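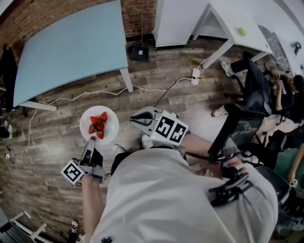
Week 2 handout — Plating and serving cold fruit
Module: Food and Serving Basics

Notes typed up from the board, with extra bits I didn't get to. Read before the practical. Bring the Stodura workbook, page 11 onwards.

1. What we're covering

Choosing soft fruit. Washing and drying. Hulled or leaves on. Picking the plate. Where things go on it. Carrying and setting down. Holding times. Then the written task at the end, which counts.

Not covering sauces, cream or anything piped. That's later in the term, after the Lobo visit.

2. Choosing the fruit

Strawberries first because everybody knows what a bad one looks like. Red right up to the shoulders. White shoulders = picked early, and they don't ripen any further once picked, whatever the label says. Leaves should be green and perky, not brown or stuck down flat.

Turn the punnet over. Juice on the bottom means something in there has gone. One mouldy berry, take it out along with whatever was touching it.

Size — for a small plate, go for even sizes. Doesn't have to be the biggest. Mixed sizes are fine for a bowl, less so when there are only a few and each one gets looked at.

Out of season (we're running this in November, I know) expect firmer fruit with less smell. Let it come up to room temperature before serving, it helps more than sugar does.

3. Washing and drying

Cold water, quick rinse, leaves still ON. If you take the leaves off first water gets inside and the berry goes soft and bland.
Don't soak.
Colander, not a bowl of standing water.
Dry on kitchen paper in one layer, pat gently, leave for a few minutes.
Wet fruit on a white plate = pink puddle. Marks come off for this every year.

Wash as close to serving as you can. Washed fruit put back in the fridge damp will be furry by the next day.

4. Leaves on or off?

Leaves on when it's being eaten with fingers. The leaves are the handle. Also gives you green against the red, so no mint sprig needed, please stop adding mint sprigs.

Leaves off when there's a fork or spoon, or when the fruit is being cut. Small knife, tip in at an angle, turn the berry not the knife. Slicing the whole top off straight across wastes a good bit of fruit.

If leaves are on, provide somewhere to put them afterwards. Side plate or small dish. Easily forgotten.

5. The plate

Plain white, round, for the practical. Reasons discussed in class: shows colour, shows mess, everyone gets marked on the same thing. The Grenow plates are in the tall cupboard, there are 32 of them and there should be 32 at the end.

Check for chips with a fingertip round the rim. Chipped goes in the box by the door, not back on the stack.

Wipe with a dry cloth before anything goes on. Hold it by the edge, thumb flat on the rim and not over it. Thumbprints show up under the lights.

Cold fruit, cool plate. Plates straight from the dishwasher are too warm and will start the berries weeping.

6. Arranging

Small amounts: put the fruit together near the middle. A close cluster looks meant. The same few spread evenly to the edges looks as though somebody has already been at it.

Let them lean on each other, they roll otherwise. Leaves can point different ways, that's natural, but no berry should be standing on its leaves with the tip wobbling in the air unless it's wedged by its neighbours.

Best side up. Any bruise goes underneath — or better, don't serve it.

Leave the rim clear. All of it. No dusting of icing sugar on the rim, it ends up on sleeves.

Placing: one at a time, hold lightly by the leaves or low on the sides. Tongs are allowed but use the small ones with the soft tips, the big metal ones bruise. Squeeze only as much as it takes to lift. If you're denting it you're gripping too hard. Bring it right down to the plate before letting go, don't drop from a height, even a small one. It bounces and marks the plate.

Once it's down, leave it. Fiddling makes smears. If one has to move, lift it clear and put it down again, no dragging.

7. Carrying and setting down

Look at your route first. Bags, chair legs, cables, someone else's feet. Then pick up the plate.

Keep it level, elbows in, walk at normal speed. Slow shuffling makes things roll just as much as rushing.

Stop fully before you lower the plate. Near edge down first, then the rest, then take your hand away. Not too near the edge of the table. For the low-level serving excercise (picnic rug, children's corner and so on) bend at the knees, keep the plate away from your body, and have the other hand free.

Turn the plate if you need to by the rim, a little at a time.

8. Holding times

Cut fruit: chilled, covered, back in the fridge if not being eaten. Out on the table 2 hours at the very most for our purposes, then it's thrown away.
Whole fruit is more forgiving but gets dull and soft in a warm room. Same rule in class to keep it simple.
Don't top up an old plate with new fruit. New plate.

9. Common faults from last year's sheets

Wet plate
Berries chosen in a rush, one squashed underneath
Too many on the plate, nowhere to put fingers
Rim smeared and then wiped with the same cloth used on the bench (no)
Nothing provided for the leaves
Plate perfect, table in front of it a tip. Clear your space, it's in the marks

10. Before the practical

Read sections 5 to 7 again
Clisis safety sheet signed and handed in, no sheet no practical
Hair back, sleeves up, rings off
Own tea towel, clean
Tell me about allergies beforehand, strawberries are a problem for more people than you'd think

11. Written task

Up to 2000 words, typed. Pick one cold fruit other than strawberry. Say how you'd choose it, prepare it, plate it for one person and for a table, and how long you would hold it. Include one thing that went wrong when you tried it at home and what you changed. Sketches welcome, they don't count towards the words.

Reading: Stodura workbook chapter on cold service, plus the two pages on cloths and wiping down, which poeple skip.

Hand in at the start of the session, on paper. Late ones go in the tray outside the office before 4 pm.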